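**Ticket 524: Dark patch and long seam in the concrete, Ullano side of the street**

Status: open
Category: pavement / drainage
Opened: June 4, 2026

**Original report**

Hi all! First ticket from me, and I'm so glad this tracker exists. I walk the street most mornings, on the stretch between the Mazza depot and the junction where the side lane goes off to the left. There's a long seam running diagonally up the left side of the road, and close to it an irregular dark patch. I can't tell if it's a real pothole or a spot where the top has gone and water sits in it. My front bike wheel found it last week and I felt it right up to my elbows.

The gutter on the right, under the trees, looks stained too, with bits of stuff lying in it. Should that be a separate ticket, or does it belong here?

**Reply, street desk**

Thank you for this, it's a really useful report! Keep it all in one ticket for now. The seam and the gutter may turn out to be two jobs, but whoever goes out will want to look at both.

Could you tell us which end you were standing at? We have two junctions on that street and the old Govamell plan labels them the same way (we know, we're fixing it).

**Reply, reporter**

Facing away from the depot, so the trees and the narrow sidewalk are on my right and the lane opens on the left, a bit farther on. The patch comes before you reach the lane. 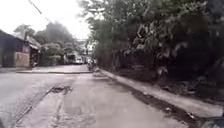

*Fig. 1. Looking up the street, seam and dark patch at lower left, gutter along the right-hand curb.*

There's a second, fainter crack farther left as well, running more or less the same way as the big one. I had never noticed it until I sent this in, and now I see it every single time I go by!

**Reply, street desk**

Perfect, that settles the junction. It's the Trurkeck end. I've moved the pin on the map, so please shout if it still looks wrong to you.

What we can't judge from here is depth. If you pass on a dry day, and only when the road is clear, could you look from the sidewalk and tell us whether the patch is still darker than the concrete next to it? A patch that dries out pale is probably surface wear. One that stays dark is holding water, or has lost material, and it goes up the list.

**Log**

- Location confirmed, pin moved to the Trurkeck end.
- Old tickets checked: 3 for this street, all for the curb by the depot. No match.
- Gutter clearing requested. Crew to note where the water goes once the debris is out.
- Seam: sealing quote asked for, 70 feet to start with. Second crack to be looked at on the same visit.
- Patch: waiting on the dry-day check. Small repairs come out of the street budget up to $2,000, and anything over that needs sign-off.

**Reply, reporter**

Happy to do the dry-day check, I'll go by with my coffee. Really pleased the gutter is getting cleared. Would the crew like the overhanging branches reported too, or is that the parks form?

**Reply, street desk**

Parks form, please, and put 524 in the notes box so the two get linked.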